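Visit Report: Sorting and Packing Open Day at the Trolirden Returns Center
June 20, 2025

The Rirnbridge Household Goods Association was invited to attend the open day held by the Trolirden Returns Center. The visit formed part of the Association's program on the handling of mixed household items, which began in December with a meeting at the Memon depot. A total of 122 visitors registered for the day. They were received in groups, each with a guide from the center, and the Association's delegation joined the second morning group.

The program opened in the main hall with a short address on the history of the site. Trolirden took over the building from a furniture wholesaler and has kept much of the original layout, including the loading doors on the north side and the long corridor that connects the offices to the workrooms. Returned goods arrive through the loading doors and are recorded at a counter before they go any further. Visitors were shown the paper form used at the counter. It has six fields, and the delegation noted that the field for the condition of the item is completed last, after the item has been handled.

From the counter the group proceeded to the workrooms. The center receives a large share of its goods in mixed form, with food, toiletries and small household articles arriving together, and its method depends on open bins that can be reached from above. The bins are used daily and show it. The delegation spent the longest part of the morning on this subject, and several members asked about the choice of a divided bin over a pair of smaller ones. The guide replied that a divided bin keeps sorted and unsorted goods on the same surface and leaves the bench clear for paperwork.

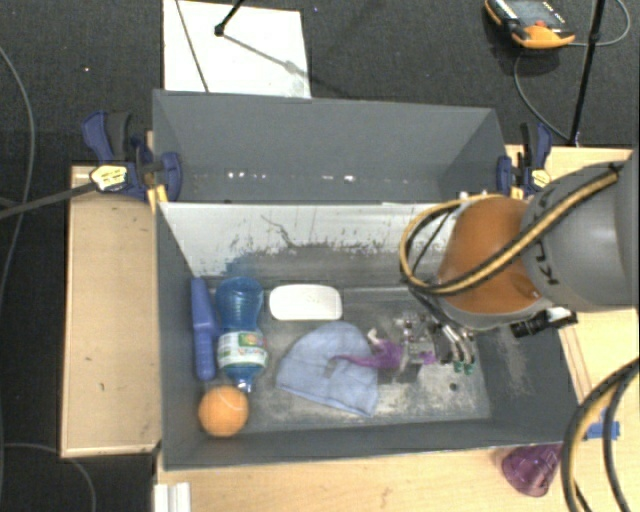 Raquel Simões
Visits and Training Officer, Rirnbridge Household Goods Association

The large gray bin on the light wooden work surface gives a fair idea of the mixture discussed during the visit. An orange lies in the same compartment as a transparent blue plastic bottle with a white and green label, while the compartment behind is empty. The divider is heavily scuffed along its lower part, and the floor of the front compartment is scratched as well. Members who manage storerooms will recognize this kind of wear. The delegation asked whether scuffed dividers are replaced on a fixed schedule. They are inspected at the start of each quarter and replaced when the surface has become rough enough to mark soft packaging.

Fresh fruit was the subject of a separate exchange. Under the center's rules, fruit is to be taken out of a mixed bin ahead of any other item and placed in a ventilated crate. Bottles follow, and must be checked at the cap before they are laid down. Articles with no packaging of their own are left until the end. The Association's present guidance sets no order of this kind, and the delegation considers that one should be added.

After a break for coffee, the group visited the packing room. Goods fit for redistribution are packed in cartons supplied by Hukier, which come in two sizes. The smaller carton is reserved for toiletries. Each packing bench has a printed card showing how the carton is to be filled, with heavy articles at the base and paper between the layers. Visitors were invited to pack a carton themselves under supervision. The exercise took longer than planned, and the final item on the program, a talk on label printing, was shortened as a result.

The closing discussion was held in the staff dining room. Questions concerned the training of new staff, who spend five days at the counter before they are assigned to a bench, and the cleaning of bins between deliveries. On the second point the center agreed to send its written procedure to the Association. It had not been received when this report was prepared and will be circulated to members on arrival.

The delegation recommends that the Association revise its guidance on mixed goods to include an order of removal, and that a sample of the Hukier cartons be requested for trial at the Memon depot. It further recommends that a return visit be arranged, with sufficient time allowed for the label printing room.

The Association thanks the management and staff of the Trolirden Returns Center for their welcome. Members wishing to see the counter form or the packing card may request copies from the Visits and Training Office.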